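Home | Journal | Current Issue | Archive | Submit

3.2 Seasonal movement in jointed table tops

Solid wood takes up moisture from the air and gives it back, and the width of a board changes as it does so. The change along the grain is small enough to ignore in furniture. Across the grain it is not, and a table top glued up from many narrow strips will move nearly as much as one made from a few wide boards of the same species and cut. What differs is where the movement shows. In a wide board it tends to appear as cupping. In a strip top it is spread over many joints, and any one joint that is weaker than its neighbors will open first.

Earlier work in the Wornar workshops dealt mostly with wide boards. The owners who answered our survey, 764 in all, were more likely to have strip tops, and their complaints were of a different kind. They wrote of fine lines that could be felt with a fingernail in January and were gone by summer. Few mentioned cupping. Several had filled the lines with wax during the heating season and later found a raised bead of wax along the joint.

Strips in such tops are seldom matched for color. Makers sort them by length and by obvious defects, then glue them in the order they come to hand. Variation in tone from one strip to the next is therefore normal, and it should not be read as a sign of repair or water damage (Figure 2).
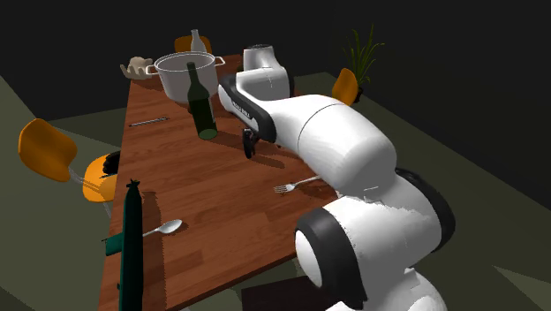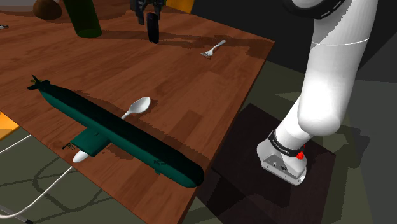
Figure 2. Reddish-brown wooden table top made up of strips, in two views. The second view includes a dark green model submarine.

Color alone is a poor guide to how a strip will behave. Darker strips are often heartwood, but stain and long exposure to light can give the same effect. The direction of the growth rings on the end grain is more useful. A flat-sawn strip set beside a quarter-sawn one will swell more across its width and less through its thickness, and the result is a small step at the joint. Owners often describe this step as a gap – the two feel much alike to the hand.

We compared two finishes that are common on tops of this type, a hard oil and a water-based varnish. Test panels were kept for one heating season in an occupied house in Prerside and in an unheated store at Fukent. The varnished panels changed width more slowly than the oiled ones, but by the end of the season both had reached much the same size. A finish delays movement and does little to limit it. This agrees with the earlier Visser trials, which used thicker panels and a longer period.

The way the top is fixed to its frame mattered more than the finish. Panels held by slotted brackets moved freely and kept their joints closed. Of the panels screwed directly to a rigid rail, five had at least one open joint when they were taken down. In each case the opening lay between two fixed screws, and the joints outside the screws were sound.

8 comments | 31 shares

Related articles
Humidity records from unheated furniture stores
Wax fillers and their removal from open joints
Slotted brackets in kitchen and dining tables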